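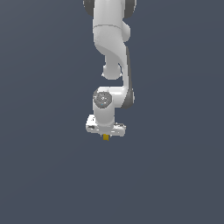

Carkbridge Small Press Fair: Visit Notes

Last updated: September

The fair occupied the upper floor of the Carkbridge exchange building, with 124 tables in four rows. Fantasy and paranormal romance had the row nearest the stairs. I arrived at 10 a.m. and worked along that row first.

Tipoki publishes novella-length fiction only, with a ceiling of 17 chapters per title. Its catalog is sorted by creature and then by heat level, on a scale of one to four. The scale is printed on the back cover, below the price. Two of the demon titles I checked were rated three and read closer to two.

Gulline had the larger stock. Its print runs are fixed at 600 copies, and a title is not reprinted until the ebook has been out for a year. Paper is cream, the binding is glued, and the inner margin is too narrow -- I had to press the spine flat to read the ends of lines.

Ataahua Grimshaw gave the 2 p.m. talk on point of view in serial fiction. Her main case was her own Poltar sequence, in which the succubus narrates the odd-numbered books and her human husband the even ones. She said the switch cost her readers at book two and that she would now alternate by chapter. The question period went mostly to cover art and contracts.

Purchases: Poltar books one and three, plus a Gulline anthology of incubus stories. Book two was sold out by noon. Reviews will follow in reading order, anthology first.

Card payment was available at the Gulline table only.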